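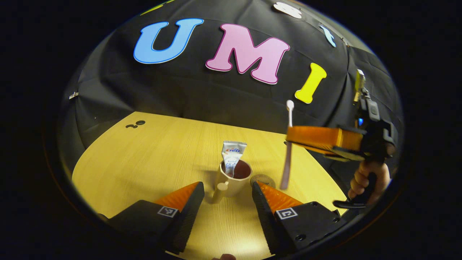
4.3 Recording the demonstrations for the two-hand task

This section explains how to record the toothbrush-and-mug task with the two hand-held grippers. Read section 4.2 (marker calibration) first. The policy in the Katham study was trained on 382 demonstrations recorded in this way.

1. Put the mug on the table where both operators can reach it. The toothpaste tube may stand in it.

2. Start the recording on both grippers. Wait 10 seconds before you move.

3. Open the fingers of the first gripper wide. The markers on the fingers must stay visible to the camera, as the finger width is computed from them.

4. With the second gripper, take the toothbrush by the handle and keep the bristles upward.

5. Move slowly toward the mug, lower the toothbrush into it and open the fingers.

6. Stop the recording and write down the episode number.

Note: Change the position of the mug after every 11 episodes. In our April test, the policy trained with one fixed mug position failed in more than 40 percent of the trials at a new position.

Note: A plain background gives few points for the tracking. Keep some shapes or letters with strong color on the cloth, and do not move them during a session.

Caution: Do not squeeze the soft pads harder than the grasp needs. A bent pad changes the width value — the Mabula script will then reject the episode.

If an episode is rejected, see section 4.5.

Last revised 28/10/2025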